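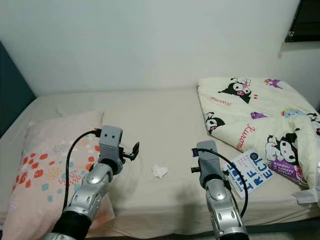 图一　米色床笠，白墙

能见度订正

Panicker站的海拔是1780米，以气压表槽面为准。观测场在山脊南侧，围栏内的仪器由北向南排列，高的在北，低的在南。我接班的时候，交接单上写着：温度、湿度、气压、风、降水，正常；能见度，待查。

“待查”两个字写得比别的字小。前任观测员已经下山，调去Skivton，那边是平原站，夏季辐射雾少，夜班可以坐着值。

能见度仪是Dedetti，前向散射式，发射端和接收端装在同一根横臂上，采样区在两端之间，只有很小的一团空气。仪器测这一团空气的散射，换算成消光系数，再换算成能见度。它假定这一团空气能代表四周。在平原上，这个假定多数时候成立。

人工观测用目标物。站里有一张目标物图，钉在值班桌左侧的墙上，以观测点为圆心，标了方位和距离。最近的是蓄水池的水泥盖，然后是索道支架，然后是对面山腰的一座石屋，最远的是Drostham的水塔，只有冬天冷锋过后才看得清。图的右下角另有一个铅笔圈，在东北偏东，没有写名称，距离栏写的是75米。

我翻了值班日记。从七月起，前任在每天凌晨的备注栏里写：铅笔圈目标物可见。仪器同一时刻的读数，低的时候不到五十米。

按规范，人工与仪器不一致时，应先检查仪器镜头有无水滴、蛛网、积尘。我检查了。接收端镜罩内侧有一段蛛丝，用软刷清除，记入维护簿。然后用散射板做校准，结果在允差之内，打印条贴在维护簿同一页。

当天夜里转雾。相对湿度到了百分之百，风向标在南和西南之间摆动，气压平稳。凌晨我带手电出门，站到观测点的水泥墩上，关掉手电，等眼睛适应。规范要求等待，不能刚离开灯光就判断。

蓄水池的盖子看得见。索道支架看不见。东北偏东方向有一个竖直的暗影，上窄下宽，轮廓清楚。

我回屋看仪器读数，是四十米。雾不均匀，一侧浓一侧淡，在山脊上很平常。我在备注栏写：铅笔圈目标物可见。写完以后发现和前任用的是同一句话，字数也一样。

白天我沿着那个方位去找。用罗盘定向，用皮尺量距离，量到75米，是一段向下的碎石坡，长着低矮的杜鹃。没有石头，没有桩，没有树。再往前坡就断了，下面是沟。

我给Drostham的台里打电话，问目标物图是哪一年绘的，有没有更新过。对方让我等，翻了档案，说图上的目标物共5个，距离都经过测量，最近一次复测之后没有改动。我说我这张图上是6个。对方说，以存档的为准。我问存档的图上东北偏东有没有东西。对方说没有，又问我能见度仪是否需要派人检修。我说校准合格，不需要。

那一周有雾的夜晚我都出去看。看到的时候，我记方位，记轮廓的宽度，用拇指和伸直的手臂比。宽度没有变化。如果它是雾里的浓淡差异，宽度应当变化，边缘也应当模糊。我还考虑过布罗肯现象，但那需要观测者背后有光源，影子应当随观测者移动。我关了屋里全部的灯，在水泥墩上向左走了一步，又向右走了一步。它留在原来的方位。

无雾的夜里看不到它。这一点我也写进备注。作为能见度目标物，它不合格：目标物应当在能见度好的时候更清楚，它相反。

Skivton站那边，我用业务电话联系了前任。我问铅笔圈是不是他画的。他说不是，他接班时就有。我问他去量过没有。他说量过，是碎石坡，杜鹃。我问他为什么继续记。他说，规范要求看到什么记什么。后来他问起雨量筒的底座还漏不漏水，我说已经用沥青补过。通话到此为止，记入电话登记簿，事由写“技术咨询”。
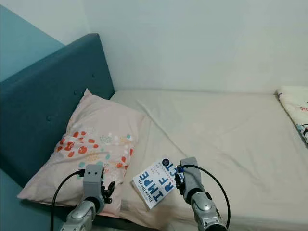 本页最后修改：15/08/2023

八月中旬，台里下发了数据质量通报。Panicker站的能见度被标为“可疑”，理由是人工值与仪器值在凌晨时次持续偏离，且偏离方向一致。通报要求二选一：采用仪器值，或者提交订正说明。

我写订正说明。第一部分写仪器状态，附校准打印条的复印件。第二部分写观测环境，附地形剖面，说明山脊两侧的雾在凌晨有浓度差，南侧有上坡风补充水汽，东北侧背风，偏淡。第三部分写目标物。这一部分我写了三稿。

第一稿如实写了罗盘和皮尺的结果，也写了轮廓的宽度。读了一遍，格式没有问题，但台里不可能接受一个晴天不存在的目标物。

第二稿把它写成杜鹃丛。杜鹃的高度不到膝盖，从水泥墩的视线算过去，会被坡沿挡住。这个算式谁都会做，所以我没有用。

第三稿建议取消凌晨时次的铅笔圈目标物，人工值一律以蓄水池盖和索道支架判定，介于两者之间的按仪器值填报。这样偏离就消失了。台里当天回复，同意，并附了一张重新打印的目标物图，要求替换墙上的旧图，旧图寄回存档。

我换了图。旧图揭下来以后，墙上留着四个钉眼，新图的尺寸略小，盖不住。旧图背面有一行铅笔字，记的是一次量距，方位同样是东北偏东，距离比75米多出不少。下面还有几行，每一行都有方位和距离，笔迹不止一种。方位都一样，距离从上往下依次减小。最后一行是75。

我把旧图背面抄在值班日记的空页上，没有加评语。旧图装进牛皮纸袋，封口，等下一趟送菜的车带走。

夜里又转雾。仪器读数降到六十米，随后降到四十五米。按新的规定，凌晨时次只需要看两个目标物。我站上水泥墩，关掉手电，等眼睛适应。蓄水池的盖子可见，索道支架不可见。人工值到这里就可以填了。

我还是转向了东北偏东。暗影在，上窄下宽。我伸直手臂，竖起拇指去比。以往拇指的宽度正好把它遮住，这一次两侧各露出一条边。

我回屋填报，能见度采用仪器值，四十五米，天气现象编码为雾，天空可辨与否一项填不可辨。报文在规定时间内发出，Drostham回执正常。然后我拆开牛皮纸袋，把旧图翻过来，在75的下面写了一行：东北偏东。距离那一栏需要皮尺，要等天亮以后，而天亮以后那里只有碎石和杜鹃，所以我先空着，把铅笔放在图上，去看下一个时次的湿度。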